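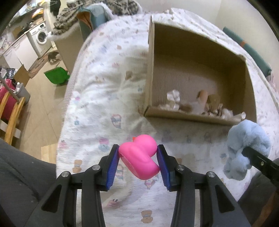 ピンクのゴムのアヒルと、ふたのない段ボールのおもちゃ箱。右は水色のぬいぐるみ。

段ボールのおもちゃ箱

読了時間:8分

段ボールのおもちゃ箱(だんボールのおもちゃばこ)とは、荷物の配送や買い物で手元に残った段ボール箱を、子どものおもちゃの入れものとして使い続けているもの、またその習慣をいう。家具として売られている「おもちゃ箱」とは区別されることが多いが、家庭のなかでは単に「おもちゃ箱」「おもちゃの段ボール」「あの箱」などと呼ばれ、呼び名のほうが箱そのものより長生きすることも珍しくない。箱が三代目、四代目に替わっても、家族のあいだではずっと同じ「あの箱」なのである。

概要

おもちゃ箱として選ばれるのは、上のふた(フラップ)を切り落とすか、外側に折り返すかした浅めから中くらいの深さの箱が多い。小さな子どもが立ったまま、あるいはベッドや床に座ったまま手を入れて、底まで届くくらいがちょうどよいとされる。深い箱はたくさん入って頼もしいのだが、底のほうに沈んだものが忘れられやすく、次の大掃除でようやく再会する、ということになりがちである。

置き場所は床、押し入れの下段、棚のいちばん下などが一般的で、遊ぶときや片づけるときだけベッドの上に運ばれてくることもある。ベッドの上は腰をかがめずに仕分けができるので、大人には評判がよい。一方で、敷いてあるシーツが動物やくまの柄だったりすると、小さなおもちゃが柄にまぎれてしまい、寝る前にもう一度さがすはめになる。これも経験のある方が多いのではないだろうか。

名称と種類

愛好家のヘリベルト・ユパンキは、小冊子『Unoswoodの箱ばなし』のなかで、家庭の段ボール箱を「まだ届いたばかりの箱」「とりあえずの箱」「その家の箱」の三段階に分けている。ユパンキの書きぶりはいたってのんびりしたもので、とりあえずの箱がいつその家の箱になるのかについては、子どもがクレヨンで何か描いたとき、としか書かれていない。それでも、この分けかたは読者に親しまれ、Unoswoodの集まりでは今でもよく引き合いに出される。

形のうえでは、おおよそ次のようなものがある。

ふたなし型
上のフラップをすっかり切り取ったもの。出し入れがもっとも楽で、小さな子どものいる家庭に向く。ほこりは入る。

折り返し型
フラップを外側に倒してテープで留めたもの。ふちが二重になるので丈夫で、切り口が手に当たらない。

仕切り型
中に別の段ボール片を立てて、部屋を分けたもの。積み木や小物の多い家で好まれるが、仕切りは子どもの腕の力に弱く、たいてい一か所から倒れはじめる。

ふたつき型
ふたを残したまま使うもの。来客のときにさっと閉められるという、大人の側の都合で選ばれることが多い。

中に入るもの

段ボールのおもちゃ箱の中身は、家ごとにまったくちがう。とはいえ、よく見かける顔ぶれというものはあって、筆頭に挙げられるのがぬいぐるみである。軽くて、かさばって、投げ入れても音がしない。毛足の長いものは一体でもずいぶん場所をとるが、押せばへこむので、入りきらないということがあまりない。水色や白の、ふわふわとした生き物が箱のふちからはみ出しているさまは、この種の箱のもっともおなじみの姿といえるだろう。

次によくあるのが、お風呂や水遊びのアヒルである。本来は浴室の住人なのだけれど、なぜか乾いたおもちゃの箱のほうへ引っ越してきて、そのまま居ついてしまうものがいる。黄色が定番とされるが、ピンクや水色のものも広く出回っている。水を吸うつくりのものは中をよく乾かしてから入れるのが望ましく、湿ったまま入れると箱の底がふやける原因になる。

そのほか、積み木、小さな筒、何かの部品、紙くずなどが加わる。とくに紙くずについては後の節で述べる。

緩衝材の問題

配送に使われた箱をそのまま転用すると、丸めた紙や梱包のきれはしが底に残ることがある。これを捨てるか残すかは、長いあいだ意見の分かれるところである。

捨てるべきだとする人は、小さなものが紙のあいだに隠れて見えなくなること、紙のかけらを幼い子が口に入れるおそれがあることを挙げる。残してもよいとする人は、底がやわらかいほうがおもちゃを放りこんだときの音が小さいこと、そして何より、子どもが丸めた紙でたいへんよく遊ぶことを挙げる。くしゃくしゃの紙は、あるときは雪になり、あるときはごはんになり、アヒルの巣にもなる。買ってきたおもちゃより人気があった、という話は枚挙にいとまがない。

折衷案として、紙は大きいものだけを残し、破れた細かいかけらや薄いプラスチックの袋は取りのぞく、というやりかたが勧められている。袋類はどの立場の人も取りのぞくことで一致している。 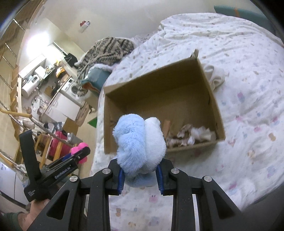 エビセ・アレムネによると、ぬいぐるみはいちばん最後に、ほかのものの上へそっとのせるのがよく、先に入れてしまうと子どもは下から引っぱり出そうとして箱ごとひっくり返すのだという。これは片づけの順番としてよく知られた考えかたで、重いものを底に、軽いものを上に、という引っ越しの荷造りの心得とも重なっている。もっとも、子ども自身に任せると順番はまず守られず、好きなものから先に入る。先に入ったものほど好かれている、と読むこともでき、それはそれで楽しい眺めである。

片づけの作法

おもちゃ箱の片づけは、箱の前で座ってする仕分けと、箱の中へしまう作業の二つからなる。いっぺんに箱を空にして全部を並べる方法もあれば、上からひとつずつ手にとって、しまう、別の場所へ、洗う、と分けていく方法もある。後者のほうが散らからず、途中でごはんの時間になってもやめやすい。

つまみあげるときは、ぬいぐるみなら耳や足の先よりも胴のまんなかを持つと縫い目に無理がかからない。アヒルのように丸くてつるりとしたものは、横からはさむようにして持つと落としにくい。手の小さい子には両手で持たせるとよい。

会報『Sikder』が読者から募った片づけの工夫には、82通の便りが寄せられた。なかには、しまう前におもちゃ一つひとつに「おやすみ」を言うという家庭もあり、時間はかかるが、子どもが最後までやりとげるということで誌上で好評を得た。同じ号には、片づけの歌を作ったものの、歌だけ覚えて片づけは覚えなかった、というお便りも載っている。

傷みと手入れ

段ボールは湿気と、同じところを何度も引っぱられることに弱い。まず傷むのは上のかどで、フラップを切ったあとの細い切れはしがめくれたり、立ちあがったりしてくる。見つけたら手でむしらず、はさみで根もとから切り、布のテープを一枚かぶせておくと、それ以上裂けにくい。

壁が外へふくらんできた場合は、中身が多すぎる。底のふくらみも同様で、箱を持ち上げる前に両手を下に入れてみて、たわむようなら少し出してから運ぶのがよい。

汚れは固くしぼった布で軽くたたく程度にとどめる。ごしごしと拭けば表の紙がめくれてしまう。シールやクレヨンの絵は、手入れの対象とはみなさない人が多い。

催しと展示

Pleturusの集会所では、役目を終えた段ボールのおもちゃ箱を持ち寄る小さな展示が、毎年9月に開かれている。最初の年の来場者は700人であった。並ぶのは、どれもつぶれかけたり、落書きだらけだったりする箱ばかりで、脇に持ち主の短い文章が添えられる。ジュリアナ・クエルボの箱には底が抜けた跡が二度分あり、二度とも別の色のテープで直されていて、この箱の前で長く立ちどまる人が多かったと伝えられる。

箱の代替わり

おもちゃ箱の寿命はまちまちで、数か月で交代するものもあれば、子どもの背丈が箱の三倍になっても部屋の隅にいるものもある。替えどきには、古い箱をたたむ前に中の紙くずをよくふるうこと。小さな積み木や、さがしていた人形の靴などが、たいてい一つは落ちてくる。

新しい箱は古い箱と同じくらいの大きさのものが喜ばれる。大きくすれば入る量は増えるが、子どもにとっては手の届く場所が変わってしまうので、しばらくは箱の外に置いたままになることがある。古い箱の横に新しい箱を並べ、何日かかけて少しずつ引っ越しをさせる家庭もある。

関連項目
ぬいぐるみ/お風呂のおもちゃ/緩衝材/子ども部屋の収納

最終更新:6月20日 閲覧数:2837

お問い合わせ | © Vusier 暮らしの事典 | ページの先頭へ戻る

読者のコメント(3)

ペルシー・キスペ
うちは完全に「ふたつき型」です。来客のときに閉める、のくだりで妻に笑われました。ふたの裏に電車のシールがびっしり貼ってあって、閉めると見えないのがちょっと惜しいんですよね。

マルレニ・リオス
緩衝材は残す派です! 娘が紙を丸めて「おにぎり」と言って配ってくれるので、もう捨てられません。ただ、細かいかけらは確かに困ります。今夜よりわけてみます。

かどっこ
仕切り型について、段ボールを十字に組んで切りこみを入れると倒れにくくなりますよ。うちのはそれでひと冬もちました。底に差しこむところまでは固定していないので、掃除のときも外せます。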